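読了目安：8分

エシュン（うちの片付けセルの呼び名です）の手入れの話を、忘れないうちに書いておきます。長くなるのはいつものことなので、お茶でも用意してのんびりお付き合いください。今日は手首のガタとケーブルと、それからシミュレーション側の合わせ直しの話です。
返信 2　いいね 40

まず構成から。アームが一本、石の台座に据えてあって、その先に二本指のグリッパー、制御箱は台座の裏側の低いところ。食卓の上の物をつかんで決まった場所へ戻すのが仕事で、派手なことは何もしません。でもこの地味な仕事ほど手首の状態が正直に出るんですよねえ。箱を右から左へ動かすだけなら気づかないようなズレが、カップの縁をつまむとなるとすぐ顔を出します。

きっかけは、エトルナムさんの「最近、置くときの音が大きくない？」というひとことでした。わたしは毎日そばにいるので耳が慣れてしまっていて、言われるまでまったく気にしていなかったんです。録音を5月のものと聴き比べたら、たしかに違う。コトン、だったのがゴトッ、になっている。ありがたい耳です、ほんとうに。
いいね 31

さっそく電源を落として、手首の最終軸を手で軽くゆすってみました。指先で感じるか感じないかくらいの遊びがあります。こういうとき、つい減速機を疑って青ざめるのですが（値段を思い出して胃が痛くなる）、まずはいちばん安いところから見ていくのが昔からの習慣です。ボルト、それからアダプタープレート、最後に中身。

結果、アダプタープレートの固定ボルトが2本ゆるんでいました。よかった……！　全部いったん外して、ねじ山の古いゆるみ止めをブラシで落として、脱脂して、塗り直して、対角の順に三回に分けて締めました。一気に締めるとプレートがほんの少し傾いたまま落ち着いてしまうので、面倒でも三回です。ここは急いではだめ。若いころに急いで、翌日まるまるやり直したことがあります。
返信 4　いいね 58

締めたら合いマークを入れます。白のペイントマーカーで、ボルトの頭からプレートへ細い線を一本。次に見たとき線がずれていれば、工具を当てなくてもゆるみがわかります。前に入れたはずのマークは、掃除のときの溶剤ですっかり消えていました。犯人はわたしです。掃除の手順書に「マークの上は乾拭きのみ」と書き足しました。

次、指先のパッド。うちはクロドスカの柔らかいほうを使っています。つかんだ回数は制御側のカウンターに残っていて、交換前の数字は3631回でした。表面はまだ使えそうに見えるのですが、爪で押すと戻りが遅いんです。新品と並べて押し比べるとよくわかります。見た目より戻りの速さ。これはベルニスさんに教わった見方で、それ以来ずっと真似しています。

パッドを替えたら、グリッパーの開閉原点は必ず取り直してください。厚みがわずかに変わるだけで「閉じきった」の位置が変わります。わたしは薄いゲージを挟んで閉じ、抜くときに軽く引っかかるところを基準にしています。数字で決めたい気持ちもあるのですが、最後はこの「軽く引っかかる」がいちばん再現するので、もう何年もこのやり方です。古いと言われても続けます（笑）
返信 7　いいね 63

それからケーブル。手首を回しきった姿勢で引っ張られていないか、反対側に回しきった姿勢でたるみすぎていないか、この両方を見ます。今回は結束バンドの位置が肘に寄りすぎていたので、ひとつ外して指二本分ほど手先側へ移しました。締めすぎないこと、切り口を内側に向けないこと。切り口が飛び出していると、次に手を入れた人の甲に必ず傷がつきます。わたしの右手が証拠です。

制御箱のフィルターもついでに外しました。こちらは灰色の布団みたいになっていて、ちょっと笑ってしまいました。掃除機で表から吸って、裏から軽くはたいて、陰干し。予備を一枚持っておくと、乾くのを待たずに動かせます。前回それで半日待ったので、今回はちゃんと買ってありました。えらい。
いいね 44

さて、ここからシミュレーション側です。実機の手首を触ったら、モデルのほうの工具座標も必ず見直します。アメルレイさんがトゥルティコで組んでくれた食卓の環境がとてもよくできていて、実機を動かす前の確認はいつもここでやっています。締め直しで先端の位置がどれだけ変わったかを測って、その分をモデルに入れて、同じ動作を流してみる。地味ですが、いちばん安心する時間です。

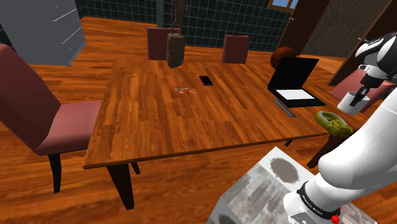
工具座標を入れ直したあとは、いつも手首の向きと物の離れ具合を、動作を止めながらゆっくり見ていきます。つかむ瞬間よりも持ち上げたあとの姿勢のほうが大事で、指の根元が何かに寄りすぎていないかをここで確かめておくと、実機での冷や汗がぐっと減るんです。白いマグの縁を指でつまんで、食卓の右奥の角の上に提げているところなんて、手首が下を向く姿勢なので、先端のズレを見るのにちょうどいい。手前にはノートパソコンが画面を開いたままですし、アームのすぐ前の縁には黄緑のテープが少しはみ出すように載っていますから、帰りの軌道は高めに取りたくなりますよね。わたしはこういう配置のときは中間点をひとつ足して、いったん上へ逃がしてから戻すようにしています。
返信 5　いいね 71

軌道の速度は、最初は思いきり落とします。シミュレーションで問題がなくても、実機の一回目はゆっくり。片手は非常停止に添えたまま、もう片方の手はポケット（触りたくなるので）。二回目で少し上げて、三回目でいつもの速さに戻す。アドワさんには「お茶が冷めるわよ」と言われますが、お茶は温め直せます。減速機は温め直せません。

で、肝心の音です。締め直しとパッド交換のあと、同じカップで置き動作を約200回流して、途中で何度か録音しました。ゴトッ、が消えて、5月の録音とほとんど同じコトンに戻っています。エトルナムさんにも聴いてもらって、無事に合格をいただきました。うれしくて、その日は用もないのに何度もカップを置かせてしまいました。
いいね 86

ルドミラさんから「ボルトはどれくらいの間隔で見ていますか」と質問をもらったので書いておきます。うちは合いマークの目視が毎朝、工具を当てるのは月に一度です。ただ、何かにぶつけた日はその場で止めて見ます。軽く当たっただけだから、と続けたくなる気持ちはとてもよくわかるのですが、そういうときこそお願いします。

手入れ帳の最後の行はこうなりました。「2025年10月22日　手首アダプター締め直し、合いマーク再記入、指先パッド交換、原点取り直し、結束位置変更、フィルター清掃、モデル側の工具座標更新」。一行のつもりが三行になりました。字が大きいせいもあります。

次は肘のカバーを開けて、中のグリスのにじみを見る予定です。アルトウのカバーはねじが長いのと短いのが混ざっていて、戻すときに毎回迷うので、今度こそ厚紙に穴を開けて、外した順に挿しておきます。同じ型を使っている方、うまい整理の仕方があったらぜひ教えてください。返信は遅めですが、全部読んでいます。
返信 12　いいね 95　シェア 9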